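About Breathnach

We take old desktop computers apart, sort what is inside them, and sell or pass on the pieces that still have some use in them.

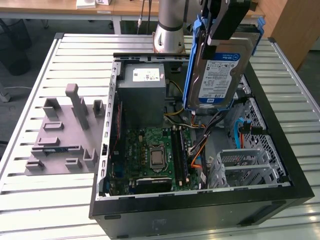 That one sentence took us years to agree on. The first version of this page said we were "giving technology a second life," and we took it down after a month because we didn't know what it meant. A good share of what comes through our door has no second life. It gets weighed and goes out again as scrap metal and mixed board, and a page that told you something else would be a sales page.

What we do

Offices, clinics and school districts send us towers they no longer want. Each case gets a number and is opened on its side. Hard drives come out first, caddy and all if there is one. After that we look at memory, expansion cards and the power supply. Cables go in a bin. Bare cases go to the yard.

A drive is only a drive until somebody asks what is on it. Plenty of firms in this trade will hand you a certificate with a gold seal, and we have seen enough of those seals to stop being impressed. Ours is a plain list – serial number, capacity, what was done, the date. If a drive won't take a full overwrite it is shredded, and the list says shredded. You are welcome to check it against your own records, and we would think better of you if you did.

What we don't believe

We don't believe a power supply is good because the fan spins. We test under load or we don't sell it.

We don't believe in grades like "A-minus" or "lightly used." A memory module passes or it fails. Scratches on a case are scratches, and we put them in the listing.

We also have doubts about most of the green claims in this business, including a few that have been suggested to us. We can tell you how many machines we opened and where the parts went. We can't tell you how many trees that is.

Some figures

In our last full year we took in 903 desktops. From those, 215 hard drives passed every test and were sold with their hours of use printed on the label. The buyers were mostly small repair shops, plus a few people keeping an old machine alive for one piece of software. 53 complete computers were rebuilt from parts. We had hoped for more of those. Many boards arrive with the processor already gone, and a replacement often costs more than the finished computer would sell for.

There are nine of us. We have been asked when we plan to grow, and the answer is that we don't have a plan to.

Where we came from

Breathnach began as the back half of a repair counter called Skikgate. The counter closed, the shelves of spare parts did not, and for a while we sold from those shelves under the old name. Some invoices still say Skikgate at the top. They are good, just pay them the usual way.

Kavico is our parts listing. It has the same people and the same stock, and the search box is poor. Try the part number before you try words. Lerkus is the outside yard that takes our scrap. We don't own any of it and they don't own any of us. We visit twice a year, unannounced – they know we do this and have stopped minding.

Sending us equipment

Call before you ship. We don't take monitors, printers or anything with a swollen battery. Leave the side panels on and please don't pull the drives yourself unless your own rules require it, as loose drives in a box get knocked around and we end up shredding ones that might have passed. Pickup is free inside the county for ten machines or more.

Page last changed 5/10/13. Prices are on Kavico and were never on this page, whatever the old link says.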